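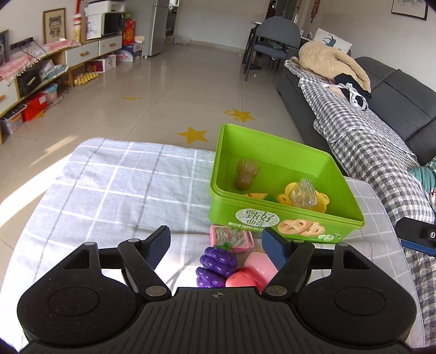 About Nenbridge Cycle Touring

Nenbridge is a route-planning and luggage-fitting shop for people who travel by bicycle and sleep outdoors. We plan self-supported trips of two to nine days, fit racks and bags to the customer's own bike, and keep a library of surveyed routes. We do not sell complete bicycles.

Background

The company was started by Joscha Hinrichs, a former survey technician, and Gisela Bauerfeind, who built racks and small steel parts under the Stöcker name. The two businesses shared a workshop in Cillmont for several years before they merged. Stöcker remains the name on the racks. Everything else goes out as Nenbridge.

Routes

The library holds 204 routes. Each one has been ridden on a loaded bike by a member of staff, with surface type logged by segment: paved, packed gravel, loose gravel, or unmaintained. Grades are taken from a barometric recording and checked against survey maps. Online planners often assign a surface from the road class alone, and on forest roads that is frequently wrong. Where we have not ridden a connecting segment, the route sheet says so.

Water points, store hours and campground closing dates are reviewed twice a year, with the second review finished in December. Route files are supplied as GPX with a printed cue sheet. The longest route in the library is the Jonholm Loop, at 385 miles, normally ridden in 6 days. It has one 41-mile section with no water after midsummer, and the cue sheet lists the last reliable tap before it.

Racks and fitting

Stöcker racks are brazed from chromoly tube and made in front and rear versions. Mounting hardware is stainless. A fitting takes two hours and covers heel clearance, fender clearance, load split between front and rear, and a short test ride with weighted bags. Frames without eyelets can usually be fitted with clamps — carbon forks cannot, and we will decline the work.

Please bring the shoes you ride in. Heel clearance changes with shoe size more than most customers expect.

Group overnights

We run one-night group rides from the Cillmont workshop between April and October. Riders carry their own shelter and food. The pace is set by the slowest rider, and the group regroups at each marked turn. Places are assigned in order of sign-up, and there is no charge.

Contact and hours

The workshop is open Tuesday through Saturday. Fittings are by appointment. Questions on routes go to Joscha, questions on racks and repairs to Gisela. Corrections to route sheets are welcome from anyone — include the route number, the mile marker and the date you rode it.

Page last revised 5 November 2022.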